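Nurndale Household Skills Program
Progress report to the Plomerard Fund
Dec 5, 2023

Enrollment stands at 86 adults, up from 71 at the last report. The evening budgeting class filled first and now has a waiting list. The tenant rights class is still under target, and we have moved it to a later hour.

The lease on the Sârbu Street room was signed in September. Rent is as budgeted.

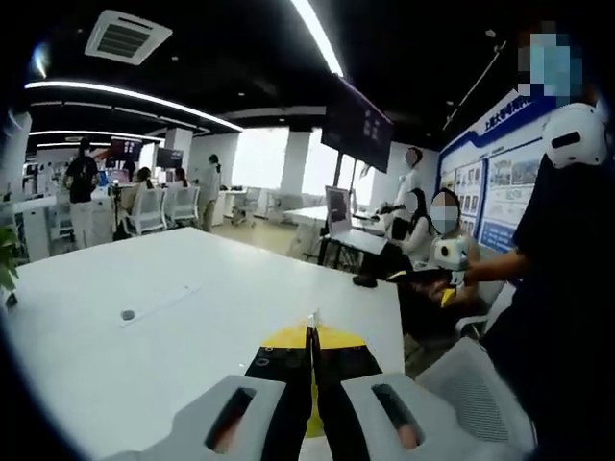
White table and potted plant, Sârbu Street.

Spending to date on printed workbooks is $351 against a line of $400. We ordered 170 copies from Drorketti and will need a second run in Spanish before spring. We ask to move the unspent travel money to cover it.

The home cleaning unit has been rewritten and is shorter. It now covers kitchens and bathrooms only, with laundry as a separate session.
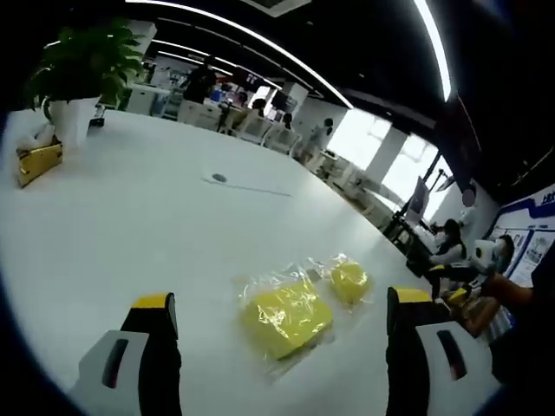 Yellow sponges in a clear plastic bag.

Still open: the child care agreement, and a second instructor for budgeting. Two people have been interviewed.

Senan Ó Ceallaigh
Program Manager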